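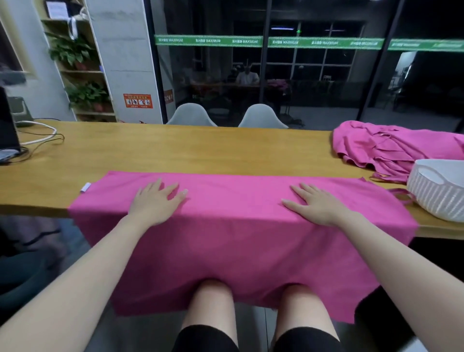

Figure 3. Flattening a garment with both palms, as seen from head height.

3.2 Collecting the folding demonstrations

We come now to the part of the work that took the most patience, and we hope the reader will forgive a fairly full account of it. The policy described in Section 4 learns entirely from people folding clothes by hand, so whatever is odd or inconsistent in their folding ends up in the policy too. Earlier in the project we treated collection as a chore to be finished before the real research began. We lost most of February to that mistake, and a good deal of what follows was worked out while repairing it.

The Kundura set consists of short demonstrations, each covering one garment from the moment a hand first touches it until the finished bundle is let go. A session lasts 20 minutes, and demonstrators fold as many garments as they comfortably can in that time. We gave no target and kept no scoreboard. In the pilot we had shown people their running total on a screen, thinking it would be friendly, and they sped up so much that the smoothing step all but vanished from the recordings. Once the total was taken away the smoothing came back, and people told us they liked the work better, too.

Smoothing deserves a few more words. When you watch someone fold a shirt it is easy to look past the first several seconds, in which both palms are simply pressing and pushing the cloth outward (Figure 3). Our first segmentation scheme threw this away as idle time. The policy trained on that version would go straight for a corner, pick up two layers or three, and carry on cheerfully with a fold that could never come out square. We now label smoothing as a phase of its own, with its own start and end, and the full label set has five phases: reach, smooth, fold, roll, release. A demonstrator may return to an earlier phase as often as they please -- many go back to smoothing after every fold -- and the labels simply follow them.

Straps, ties and ruffles are left as they are. We did talk for a while about tucking them away beforehand to make things easier for the model, and decided against it, partly on principle and partly from having to fold our own laundry at home. Long garments may hang over the front of the table, and the demonstrator may sit or stand. The only fixed instructions are that both hands should be visible at the start and that a dropped garment should be picked up and carried on with, without restarting.

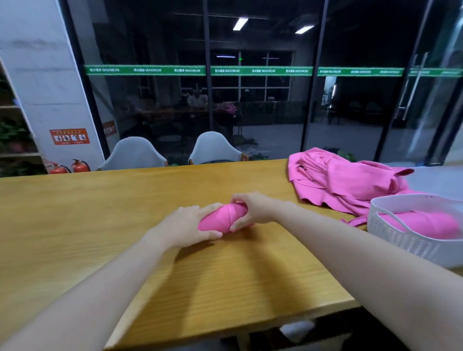
Bastian Wiegand

Rolling was the phase our annotators disagreed on most. A tight roll is made with fingers and thumbs working at both ends together, and the thumbs do much of their work tucked in under the cloth or against a seam, where a camera looking down has little hope of seeing them. Two careful people watching the same clip would place the end of the fold and the start of the roll at quite different moments. We settled on a rule that the roll begins with the first inward turn that isn't undone, and Mazandarani, our labeling tool, was changed so that an annotator can play a clip backward from the finished bundle. Oddly enough this made the boundary much easier to find.

Of the 58 sessions recorded, we kept 43. Most of the ones we set aside had timing faults between the video stream and the hand-tracking stream, which the Skaston synchronization script was supposed to catch and at first did not. A few more were dropped at the demonstrator's request, and we did not ask for reasons. We did not remove sessions for clumsy folding. A bundle that comes out lopsided still holds plenty of sensible reaching and smoothing, and the corrections people make along the way are among the most useful stretches in the whole set (see the ablation in Section 5.3).

We also made no effort to clear the surroundings. Tables carried whatever they usually carried, chairs stayed where they stood, and people could be sitting on the far side of a glass wall. The Loren baseline, trained on footage with a plain backdrop, suffers badly when moved to a room like that, and we were anxious not to build the same weakness into our own model. The price is a larger share of frames in which the network has to learn what to ignore. We think it a fair one, though a reader with less training time to spend may well feel differently.

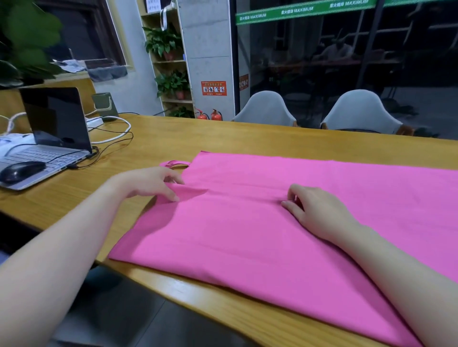
How many ways of folding should a demonstrator be allowed to use?

As many as come naturally to them, provided each garment is finished in the way it was begun. Mixed methods across garments did no harm in our tests, while a change of mind halfway through one garment was hard to label and harder to learn from. Where it happened we kept the clip and marked the change with a flag, and the flagged clips are held out of the training split used in Section 4.

Garments were returned to the basket as rolled bundles and shaken out again before the next session. We had no measure of wrinkling, and therefore cannot say whether the starting state drifted as the cloth was handled over and over. A follow-up with freshly washed garments is planned.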